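Print this page | E-mail this page

Week 8: can a robot make your toast yet?

Short answer — nearly. Watch the power strip, because that's where marks get lost.

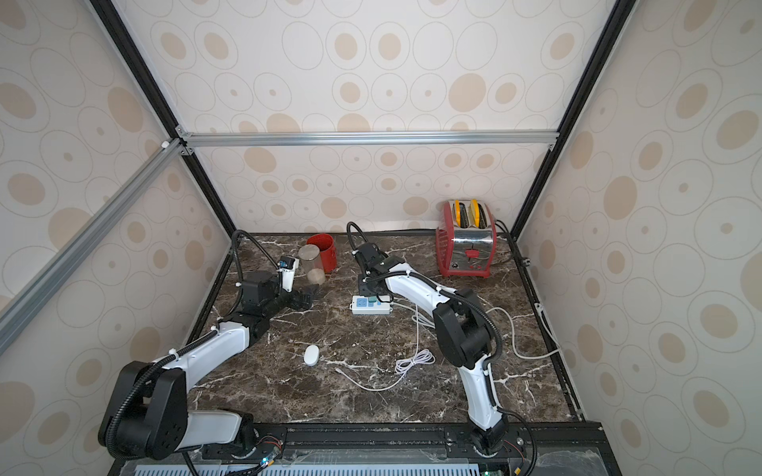

Chores are mostly fiddly prep, and I reckon we undersell that in our budgets for labour. Take breakfast with two arms. One gripper is down on the strip and the red toaster's waiting in the corner, with loops of thin white cable lying between the arms. Cable is awful to plan around!

Read the Paltgate notes before the tute, then look at the plug.

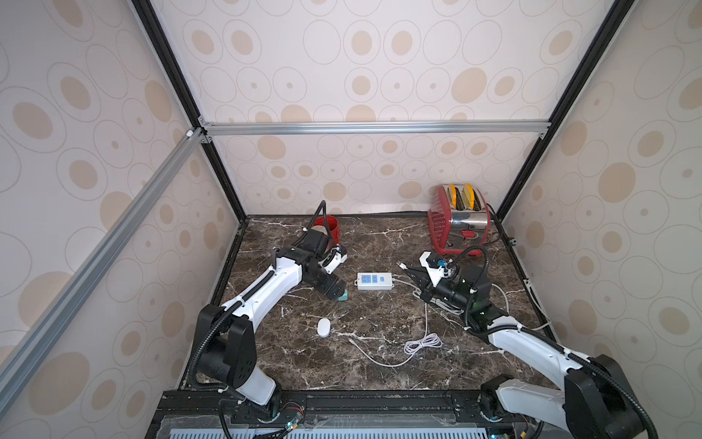 Fig. 2. Plug in the right gripper, prongs towards the strip.

Questions to Noreen Gilani.

Print | E-mail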